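Hanging pictures, clearing tables and fixing a door that sticks

Tips for one room at a time. Most of these need only a tape measure, a pencil, a level and an hour in the afternoon.

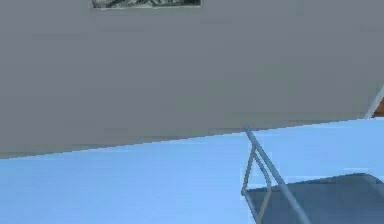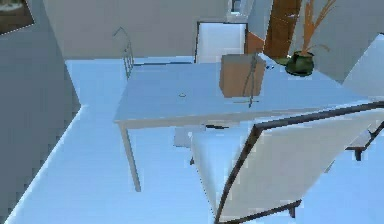
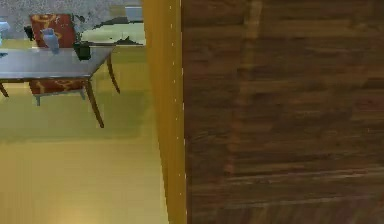

Page last changed: March

Hanging a framed picture

Weigh the picture on a bathroom scale before you buy hooks. Hold it, step on, then step on without it and subtract. Packets of hooks give a maximum load, and it is best to stay well under it.

For a wide frame, use two hooks instead of one. The frame will stay level when a door slams. Lay a strip of masking tape across the back, mark both hangers on it, then move the tape to the wall and check it with the level. Drive the nails through the marks and peel off the tape.

Gray walls show every fingerprint. Wash your hands after handling old picture wire, or wear cotton gloves.

If you move a picture and the paint behind it has stayed lighter, wash the whole wall first. Often the difference is only dust and cooking grease. A teaspoon of dish soap in a bucket of warm water is enough. Start at the bottom and work up to avoid streaks.

Keeping a table clear

A box left on a table tends to stay there. Write a month on the flap when you set one down. If it's still taped shut when that month ends, it goes to the closet or out of the house.

Slide felt under cardboard before you push it across a painted top. Grit on the bottom of the box will scratch.

To stop a wobble, turn the table a quarter turn before you cut any shims. The floor is uneven more often than the legs are. If you do need a shim, cut it from a cork coaster and glue it on with wood glue.

Doors that stick

Close the door on a sheet of paper and pull. Work your way along the edge. Where the paper won't move, the door is rubbing, and you can mark the spot with chalk.

Tighten the hinge screws first. If a screw only spins, pack the hole with toothpicks and wood glue, let it dry overnight and drive the screw back in. This fixes most doors that drag at the top corner.

If you have to sand, use 80 grit and then 120, always along the grain. Seal the bare wood the same day, or it will take up damp and swell again.

Squeaky hinge: pull the pin, rub it with candle wax, put it back.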